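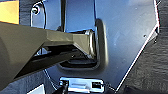

Aidan Madigan objected that a wardrobe survey only ever catches what people remember owning, and the stuff at the back never gets written down. Fair point. We kept it in mind for this section, didn't solve it.

4.2 Hanging versus folding

The Usholm households filled in the long form in April. 64 homes, 1,382 garments listed. Each one marked as hung, folded, or "other" (chair, floor, bag by the door). People were also asked when they last wore it, and whether they meant to keep it.

Hung items were worn more recently. No surprise there. Less expected: knitwear kept on hangers was also the group most often marked "misshapen," mainly at the shoulders, and still mostly marked "keep." Folded knitwear had fewer complaints but was worn less. Several respondents wrote that they forgot what was in the bottom of the pile. One had bought the same gray cardigan twice.

Hanger type was asked too but the answers are messy. "Plastic" covers everything from thin store hangers to molded ones, so we merged them (see Figure 1). Wood and padded stay separate. Wire was dropped from the table, too few.

Figure 1. Orange fabric over a white plastic hanger.

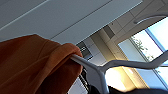 Orla Scanlon, Diarmuid Conneely
Corresponding author: O. Scanlon

4.3 What gets thrown out

171 garments left the homes before the second form. Most were given away, some went for rags. Reasons were free text and we coded them by hand, two readers, disagreements talked through. "Doesn't fit" came first, then "tired of it." Actual wear (holes, pilling, seams gone) was third, which fits what Conneely found in the Vornano pilot, allthough that form asked the question differently.

Not checked: whether moving a garment from a drawer to a rail changes how often it's worn. 20 homes said they would try it. Results still coming in, will go in the appendix if there is room.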